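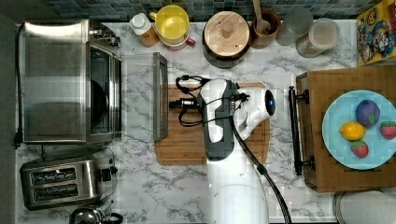
## Templating, seams and sealer: a fabricator on light-colored countertops

Fondico cuts and installs kitchen countertops from a shop in Simstead. The shop processed 464 slabs last year, most of them white or pale gray with veining. Its lead templater has measured kitchens for nine years and agreed to go through the steps that customers ask about least.

Measuring starts after the base cabinets are fixed and leveled. "If the cabinets move after I template, the template is scrap," the templater said. "I check level along the front and the back, and I want less than an eighth of an inch over ten feet." Walls are recorded as they stand. A gap at the back is acceptable up to the thickness of the backsplash tile plus its adhesive, and with thin mosaic sheets that allowance is small. In those kitchens the shop scribes the back edge to the wall.

Seam position is settled on the slab layout. Fondico photographs each slab and places the parts on screen, and the customer signs off before cutting. Veined material takes longer to lay out. "You can run the vein through a seam or you can save material. On an L-shaped kitchen you usually have to choose one," the templater said. The shop avoids seams over a dishwasher and prefers to keep them at least six inches from a sink cutout.

Asked about sealing, the templater separated natural marble from engineered quartz. Marble gets an impregnating sealer at the shop and a second coat after installation, with 24 hours before the surface is used. Quartz gets none. "People put sealer on quartz and then call us about a haze. We take it off with solvent and a pad."

Sealer slows staining and has no effect on etching. Lemon juice or vinegar left on polished marble will dull it within minutes, sealed or unsealed. The shop recommends a honed finish for anyone who cooks daily, and a cutting board with a juice groove for fruit and meat.

Repairs are priced separately. Chips at the sink edge are filled with tinted resin and polished flush. Dull spots on honed marble can be worked by hand with a 1000 grit pad, though the templater advises trying it first in a corner behind an appliance. Polished surfaces go back to a technician.

Lead time from template to installation is currently eleven working days. It lengthens in January, when the slab yard closes for inventory.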